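Back from the Pritgate open day on 20th December, feet sore, head full. I'd gone mostly for the Vodell people, who are working on teaching a two-armed robot to clear and lay a table, and I ended up stood there most of the afternoon! 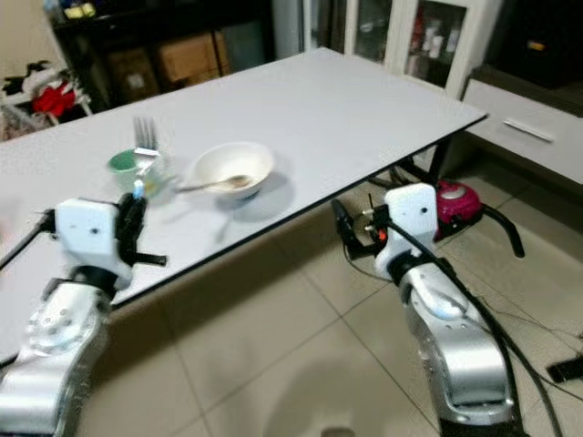
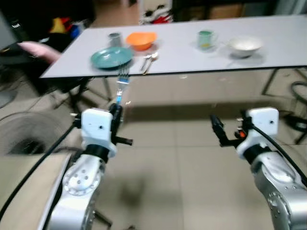

Forks, cups and bowls at the Vodell table.

The bit that grabbed me was how they train it. Last October they had 2000 recordings of people steering the arms by hand, and the results were so-so. Then they threw out the slow, fumbly ones and kept 600, and the robot trained on those did better in 100 test runs than the one fed the lot (I asked twice, I'd have bet on more data). Their guess is that it had been copying the dithering. They're less sure it'll hold for softer stuff like napkins, and I liked that they said so.

The write-up is called Codau and there was a poster by the door with all the graphs. I didn't get a decent look as the tea queue went right past it. Parking was dreadful, by the way, so get the bus if you go next year.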